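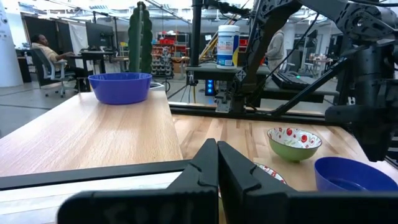
Wrist cam view, bowl job, fingers nearly closed

Gripper drops the bowl on release, fault 167

gremine_cell
Two-arm cell, Ivden controller, Itix fingers. Job is moving bowls between the two tabletops, the big blue plastic one included. Ran fine until cycle 781, then the fingers opened halfway through a lift and the bowl went on the floor. Controller logged fault 167 and the arm carried on to the place position as if it still had hold of it. Has anyone seen this?

pryor60
167 on ours was the finger cable. It chafes where it goes round the wrist. Wiggle it with the power on and watch the position readout.

dunmow
Please don't wiggle anything with the power on. Lock it off, take the cover off and look at the cable properly.

pryor60
Jog mode at low speed, hand on the stop. I've done it for years.

dunmow
And his fingers have just opened without being told to. I wouldn't trust them to stay still either.

kettle_on
Could be grip force. Glossy plastic rims slip, and ours needed 60 per cent before it would hold one. Ceramic was fine at less.

gremine_cell
Force is already above that. It didn't slip, the log shows an open command I never sent.

dunmow
Then it's signal or software. The part that bothers me more is the arm carrying on. A lost grip should stop the cycle. Check whether 167 is set as a warning or a stop.

gremine_cell
Set as a warning. Changed to stop. Cover off with the power locked out, and the cable jacket is split near the second clip. New one ordered from Itix.

pryor60
Cable, then.

kettle_on
Post back once it's fitted - I'd want to see it get past 1,459 cycles before calling it fixed.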